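How to clean a big plastic bin without scratching it?

Tuncay Polat
Hello everybody. I keep some large turquoise plastic bins for dry goods and for washing things in our store room in Prurby. The one I started with is emptied now and I want it clean before January. The walls are smooth and a little shiny, and I am afraid to spoil them with a hard sponge. The white table under it also has scuffs and smudges, so any advice for this is welcome too.
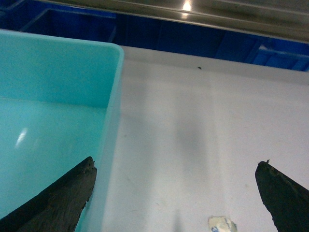 The turquoise bin on the white table

I paid 90 for the set, so I don't wish to buy new ones. Is vinegar safe?

Gülizar Bayram
Vinegar is fine. I use 1000 ml of warm water with a small cup of vinegar and a soft cloth. Go along the inside of the rim with your finger in the cloth, the dirt likes to stay in the corners. Rinse two times. For the table try baking soda paste, but on a small place first – some white tops become dull from it.

Erhan Güneş
just use dish soap, mine is 11 years old and still good

Biljana Kelmendi
I agree with Gülizar, but please dry the bin fully before you put it back with the others. I once stacked mine damp and they smelled for weeks. Also look at your rack. If the bins stand on steel bars, wipe the bars as well, or the dust will come back on the clean plastic.

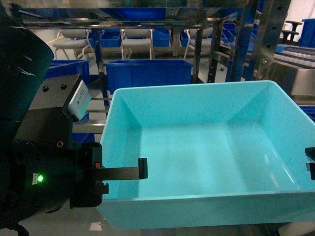

Turquoise bin, with the rack and the blue bins behind

I would do the blue ones on the upper shelf on the same day, while the water is still warm. Melamine sponge I don't recommend for the shiny side, it leaves a matt patch.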